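The second life of a green bottle

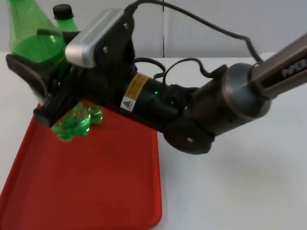
So what makes old bottle glass worth collecting? The colour, mostly, and the little faults that came with it.

Vaida Kazlauskienė has 47 bottles on her landing in Wornden, and every one of them glows by breakfast time. She found the first in a stream bank at Grarnen when she was 20 – a squat thing full of bubbles, with a lip as crooked as a smile!

Her favourites are the seal bottles from the old Paulauskas works, blown thick at the base and thin at the shoulder. Hold one up in April light and you'll want a shelf of your own. I've cleared mine already.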